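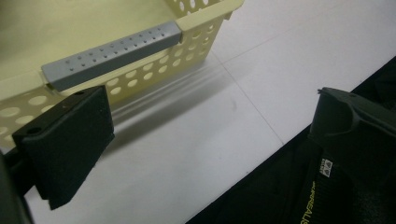

4. Your first wash with the Podine

Now for the fun part! The Podine is a small washer with a big heart, and once you've done one load you'll hardly need this guide again.

1. Sort your clothes by colour, then by weight. Underwear and light knits go together; jeans and towels need a load of their own.

2. Empty every pocket and close any zips.

3. Put the clothes in loosely, up to 2 kg. Give them room to tumble – they come out so much fresher.

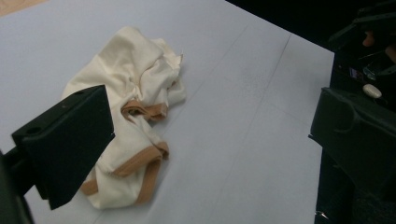
4. Pull the drawer out until it clicks and pour the liquid into the left-hand side. One capful is plenty, even for muddy socks.

5. Turn the dial to 30 and press Start. The light goes green and the drum begins to fill.

CAUTION: Never force the door while the light is green. Wait for the double beep.
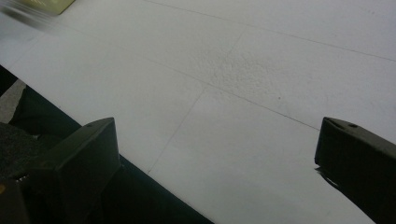

Can I add a sock I've dropped after the wash has started?
Press Pause within the first 4 minutes and the door will unlock. After that, save it for next time.

6. When you hear the beep, open the door and take everything out straight away. Shake each piece and smooth the seams with your fingers.

NOTE: Elastic lasts far longer if you dry it away from direct heat. A shady line is lovely for this, even in December.

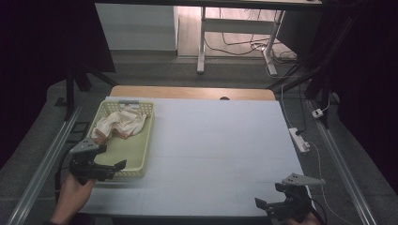
Fig. 4. Crumpled white cloth in a light green basket.

7. Wipe the door seal with a dry cloth and leave the door ajar overnight.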